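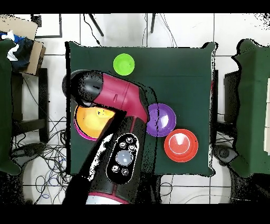

Rultdale Traders' Association
Minutes of the general meeting, 8 May 2022

Meeting opened at 10.05 am in the upstairs room at the Jelow Arcade. Quorum met. Apologies were received from the bakery and the shoe repairer.

1. Previous minutes

Accepted, with one correction. The loading zone item should say the council "will consider" the change. The earlier wording said it "will make" the change, and no letter from council says that.

2. Netasel click and collect proposal

The chair summarised the offer from Netasel, received by email in April. Netasel would run one shared online shop for all members, with a pickup counter on the ground floor of the arcade. Shoppers would order from several stores, pay once and collect everything in one bag. The joining fee is $830 per shop, plus a cut of each sale that the email does not state.

The chair had asked twice for the percentage. The reply was that it "depends on category". Members wanted to know which categories, and who decides them.

The brochure says the same set-up in another town signed up 3,219 shoppers in its first year. The hardware store asked how many of those bought anything after signing up. The brochure is silent on this. The gift shop pointed out that a name on an email list is worth very little, and that our own newsletter has 311 names on it and brought in hardly any trade at Easter.

In favour: the pharmacy and the homewares store both said customers now look up stock on their phones before leaving the house, and that shops with nothing online are being skipped. Homewares has its own web store and finds it a chore to keep current. It would welcome someone else doing that work, if they did it properly.

Against: the greengrocer does not see how stock counts would stay right when half the shops write theirs in a book. If a customer pays for the last item online while another is at the till with it, somebody gets a refund and a bad mood. Netasel's answer to this is a "live inventory layer". The meeting could not work out what that means in practice – whether it is software, or a staff member scanning things every night.

The pickup counter was also queried. The plan shows it where the seating is now. Centre management has not been asked.

Motion: that the association sign the expression of interest. Lost.

Motion: that the secretary write to Netasel asking for the percentage in writing, the exit terms, and contact details for three shops that have used the service for a full year. Carried. The greengrocer abstained.

3. Gift card

Kolář, who supply the current paper vouchers, have offered a plastic card that works in every member shop and online. Minimum order is 1,000 cards. The meeting noted that a good many of the last paper vouchers are still in the office cupboard. The bookshop asked who holds the money on unspent cards. According to the draft contract, Kolář does. Several members were unhappy with that.

Deferred until the contract has been read by someone with legal training.

4. Foot traffic counter

The counter at the north door has been running since summer. The figures go up on wet days, which may be people sheltering. It also counts staff each time they go out for coffee. Agreed that the numbers should not be used in the rent talks until this is sorted out.

5. Other business

The newsagent asked that Sunday meetings start on time. Noted.

The parcel lockers near the lift are still out of order. The supplier has promised a part, as it did at the last two meetings.

Action items

Secretary: letter to Netasel, copy to all members.
Chair: ask centre management about the seating area.
Pharmacy: find out what the legal reading of the Kolář contract would cost.
Homewares: bring a year of its own online sales to the next meeting, in whatever form it is comfortable sharing.

Next meeting in August, same room, date to be confirmed by email. Meeting closed at 11.40 am.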